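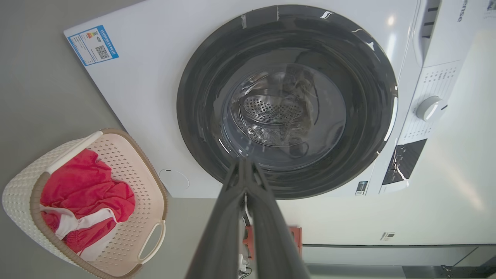 Fitodik asked us early on whether a robot that can open one washer door can open them all, and the short answer was no, it needs to see a lot of doors. So that's what we've been up to at Bavier, and I'm very happy to tell you the first laundry set is ready to share!

We call it Stivov. It holds 45 hours of wrist-camera recordings of a two-finger gripper doing everyday laundry work - reaching for the door, pulling it open, moving clothes between basket and drum, turning the program knob. Every run was steered by a person, and we kept the clumsy ones too (I argued hard for those, a learning system needs to see a missed grab and the second try).

The recordings come from 31 homes and some 29 models of washer, all front loaders for now. Glass doors were the tough part. Ceiling lights bounce off them and the gripper's view goes streaky, so we went back and recorded extra runs at night with the lamps on.

Our own learning system, Vlad, has been training on the set for 3 months, and we'll post its scores in October along with the code we used to sort the runs.

Labs and schools can ask for Stivov free of charge through the Bavier press desk. Companies, write to us as well - we have a separate license for you, and it's a short one.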